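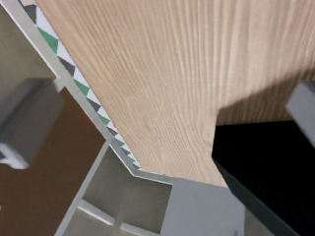 How many demonstrations do you need before a robot can repeat a task by itself?

For the kind of job I work on, which is picking up one object and setting it down somewhere else on a table, I plan on 200 and expect to throw some out. After sorting the last batch I had 179 I was willing to train on. A task with more steps will need more, and a task where the object always starts in the same spot can get by with a lot less.

I get asked this more than anything else, usually by people who have just bought or built an arm and are deciding how to spend a weekend. The number matters less than what is in the recordings, so I'll go through how I collect mine.

I do most of it by remote control in simulation now. I have two hand controllers, one per arm, and the software I use is called Bridia. You squeeze the trigger to close the gripper and hold a side button to move. Let go of the side button and the arm stops where it is, so you can bring your hand back to a comfortable position before going on. Learn that button first. My first recordings were full of strange detours where I had run out of reach and twisted my wrist to make up for it.

Before that I used the Brennan arm in my garage, which you can push around by hand. It's a good way to start. You feel the weight and you feel when something is about to bind. The trouble is that your own hands end up in the camera view, and the robot won't have them there later. I ended up recording the motion by hand and then playing it back with the cameras on, so every demonstration took twice as long.

Some things I do every session now:

I move the object between recordings. A few inches and a bit of a turn is enough. If I get lazy and put it back where it was, the policy learns the spot and pays little attention to the object.

I pick one way to do the task and stick with it. If I approach from the left half the time and from the right the other half, the robot tends to go up the middle, and it misses.

I keep small corrections. If I come in a little off and fix it, that recording stays. If I drop the object or knock it out of reach, I delete it.

I stop after 33 recordings and take a break. I picked that number because six sessions gets me close to a full set, and by then my thumb is sore anyway. The last few before a break are always the sloppiest, and you can see it in the playback.

Depth is still the hardest part for me. On a flat screen it is easy to think the fingers are beside something when they are still above it. I watch the shadows a lot, and I keep a second view open from the side. Slowing down near the object helps too, but don't stop dead. A long pause in the recording teaches the robot to pause, and sometimes it never starts up again. I lost over a week in May to that one before I looked at the data and saw how long I had been sitting still before each grasp.

Next I want to try the Rundorex task set, which has a two-handed lift in it. I'll post the numbers when I have them.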